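2023年7月1日,星期六,开放日

先记正事,再抱怨腿疼。

今天早上七点多到的车间,Hywel Hughes 已经在拖地了,拖完又嫌地滑,拿风扇对着吹。我把昨晚没收的扭矩螺丝刀全塞进二号柜(下周要用的人去那儿找,别在群里喊)。Drollard 那台旧控制柜还是老毛病,冷启动第一遍报通信超时,断电等一会儿再上就好。我在门上贴了张条子,写了重启步骤,麻烦大家别撕。

开放日十点开门,我们这边的节目是“机器人装处理器”,每场二十来分钟,上午、下午各排了几场。说实话五月份定这个节目的时候我是反对的,装内存多好,看得清、声音也脆,观众听见“咔”一声就会鼓掌。装处理器呢,放下去没声音,外行根本不知道发生了什么。可是 Wiesława Ostrowski 坚持,她说来的人里有一半是做产线的,装内存骗不了他们。行吧,她赢了。

流程照旧写一遍,给后面接手的同事看:

机箱平放,主板不拆出来,直接在箱里作业。压框由人先打开,机器人不碰这个(想过让它自己拨拉杆,试了两天,放弃,力方向太别扭)。从料盘取处理器,夹两侧,移到插座前方停一下,腕部相机拍一张定位,算偏差,再平移过去,垂直下放。下放段走力控,碰到以后不再往下追,松指,退。最后还是人来合压框。

停的那一下很要紧。之前有人嫌慢把停顿改短了,图像还带着抖,定位就飘。我今天给参观的人讲的时候也专门在这里喊停,让大家看屏幕上的腕部画面。

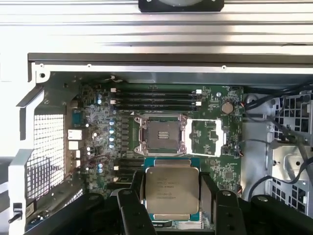 Eluned Rowlands:停在这里讲是对的,可是你讲得太快了,我站在第二排,旁边两位老先生一直在问我“它到底在等什么”。下次先说清楚插座里的触点弯一根就麻烦了,再说机器人为什么要停。顺序反过来,大家就懂了。另外你说“偏差”说了不下十遍,换个词。

收到,下午那几场我就按她说的改了,先讲触点怕碰,再讲对位,果然提问的人多了,而且问得更在点子上。“偏差”我换成了“歪了多少”,土是土,好使。

还有一点我自己补上:讲解的时候手别指屏幕右边那片。压框翻开以后亮晃晃的一个空心方框摊在插座旁边,有小朋友以为处理器是要放到那个框里去的,我一指他更确信了。处理器表面刻着 INTEL 和 XEON 的字样,后面小字在腕部画面里糊成一团,有人问具体型号,我从画面上也读不出来,只好答应散场后去翻料盘标签,结果忘了。周一补。

问题记录(挑有意思的):

一位从 Durkport 过来的女士问,夹爪夹着芯片两边,会不会把边缘夹坏。我答指力有上限,装爪子的时候先拿废片标定。她追问上限是怎么定的,我就老实说是一点点往上加,加到晃动臂子也不掉为止,再留一点余量。她点点头记在本子上了,估计自己那边也在搞。

一个高中生问,为什么不用吸盘。好问题!散热盖是平的,吸当然能吸,料盘那一步我们最早就是吸的。后来换成手指主要是想夹住两侧来限制转动,吸盘那时候偶尔会带着芯片转一点点角度,方向一歪就白搭。当然吸盘派到现在也没有服气(Analyn,我说的就是你)。

还有人问一共练了多少次。日志里数出来,从五月到昨天收工,完整走完的是 1422 次,里面将近 1000 次是在旧夹爪上跑的,所以新夹爪的数据还不算厚,我没敢拿成功率出来吹。这两个数以后谁做海报要用,请带上后半句,别只抄前面那个。

出的岔子:

下午第一场,力控段提前触发,臂子停在半空不肯往下走。查下来是力传感器零点漂了。中午关了空调又开,车间热了一阵,我猜跟这个有关系,但没有验证过,先别当结论传。重新清零以后再走就正常了。Hywel 在旁边给观众解释说“它在思考”,全场大笑,我在后面一头汗。建议:每场开始前清一次零,写进清单。清单我改好了,放在 Veren 那个共享目录底下,旧的那份请删掉。

第二个岔子跟机器人无关:机箱里的线。那捆黑线我早上理过,贴着主板边上往下走,可是每换一台演示机箱走线都不一样,有一台的线鼓得太高,我在示教的时候吓出一身汗,怕掌部后面那块壳子蹭上去。目前的办法很笨,上料前用手压一压,拿扎带固定。Vinzenz Ortner 提议把线束也建进碰撞模型,我觉得软的东西建了也不准,不如画一个胖一点的禁入区,宁可绕远。我们俩在茶水间争到咖啡都凉了,没有争出结果,周一白板上接着吵。

灯光也记一笔。机箱上沿那块带棱的银色板子反光厉害,顶灯全开的时候画面上头一大片白。定位用的区域在插座附近,暂时没受影响,但自动曝光会被它带着跑。今天我把曝光锁死了,数值写在配置文件的注释里。开放日开的灯比平时多,平时开工请先看一眼再决定要不要改回去。

散场前来了一位 Delacroix 的工程师,站着看了两场,什么也不问,最后问我能不能把下放速度的曲线发他一份。我说要先问过 Wiesława。Wiesława 说可以发图,不发原始数据。图我还没画,坐标轴单位得统一,之前那版毫米和米混着用,丢人。

待办:

翻料盘标签,给那位问型号的观众回信(地址在登记本最后一页)
画下放速度曲线,单位统一成毫米
力传感器温漂,找一天专门开关空调测一测,Analyn 说她可以陪我
扎带快没了,买黑色的,别再买那种荧光绿
禁入区还是线束模型,周一定下来
讲解词按 Eluned 的顺序重写一遍,打印两份,一份贴在讲解台边上

另外登记本的笔不知道被谁顺走了,后来大家都是用我那支签字笔签的,现在笔尖劈了。腿确实疼,站了一整天。机器人已经回零位,急停拍下,总电源我走的时候关的,钥匙在 Hywel 那里。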